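How to Clear Out a Pantry Without Losing Your Whole Weekend
Posted by Noelia Requena in Kitchen
April 2020

So we've all been home a lot, and at some point in March I opened my pantry door and a bag of lentils fell on my foot. It had been open. I was finding lentils for days (there's still one under the baseboard that I can see and can't get to). I decided to do the whole thing properly, top shelf to floor, and I wrote down how I went about it for my sister-in-law Maite, who asked. Then I figured I'd put it up here too.

My pantry is a closet, basically. Five shelves, one bulb, a door that sticks. If yours is a walk-in, I'm jealous, and you'll need to add time.

What you'll need

A couple of big boxes or laundry baskets
Masking tape and a marker
Dish soap, warm water, two rags
A trash bag and a recycling bag
A clear table, or a clean sheet on the floor

Step 1: Do one shelf at a time

I know every magazine tells you to empty everything at once. I tried that when we lived in Breltholm, and by dinnertime there were cans on the couch and I cried a little! One shelf comes out, gets sorted, gets wiped, goes back. Then you can stop any time you like and still have a kitchen.

Start at the top so the crumbs fall on shelves you haven't cleaned yet.

Step 2: Sort by how you eat

Forget the alphabet. I make piles for breakfast, weeknight dinners, baking, snacks, and what I call the someday pile, which is where the rose water and the jar of preserved lemons live. My husband Crescencio thinks pasta and rice should be with baking because they're "dry." We've agreed to disagree and I do the sorting.

If you find doubles, put them side by side so you can see them. I had four cumins. Four! I poured the three newest into one jar and let the oldest one go, as it smelled like a pencil.

Step 3: Check the dates, but don't panic

A "best by" date on dry goods is mostly about quality. Crackers go stale and old flour can smell off, so sniff before you keep it. Cans that bulge, leak or have a deep dent along the seam go straight in the trash, no debate. Baking powder is easy to test: stir half a teaspoon into hot water, and if it doesn't fizz up right away, buy more.

Whole wheat flour and nuts go rancid faster than you'd think. Mine are in the freezer now.

Step 4: Wipe the shelf

Warm water and a squirt of dish soap, then a second rag with plain water. Look in the back corners and along the underside for little webs or tiny brown bugs. If you see any, everything in thin paper or plastic nearby needs checking, seams and all. Let the shelf dry before anything goes back. I propped the door open with a chair and went to have coffee.

Step 5: Put it back by height and shape

Tall things go in back, short in front, and nothing more than two deep. Heavy stuff like oil and big cans sits at hip height or lower. Our friend Younes keeps his in a sliding bin from Prullard and swears by it, but a shoebox lid does the same job for free. You just pull it out like a drawer.

Round things are the troublemakers. Jars are fine, they stay put, but anything long and light wants to roll the minute it tips over. I stand all of those up in a deep box on the snack shelf, packed close enough that they hold each other up.
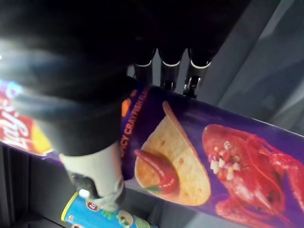 For bags that won't stand (brown sugar, chocolate chips, those lentils) I fold the top down, clip it, and file them upright in a basket like folders. You can flip through and see what you've got, and it's so much nicer than digging.

Step 6: Label the shelf

Put the masking tape on the edge of the shelf and write what goes there. When I labeled the containers instead, I ended up with oats in the jar marked sugar. Tape on the shelf also means other people in the house have no excuse.

Step 7: Keep a list on the door

Mine is a sheet of scrap paper with two columns, "have too much" and "running low." Some 55 things went on it the first time, and it has already saved me from buying more chickpeas. Cross things off as you go and start a new sheet when it gets ugly.

The whole closet took me three evenings with the radio on. The spice rack gets its own post, once I've figured out what to do about the paprika.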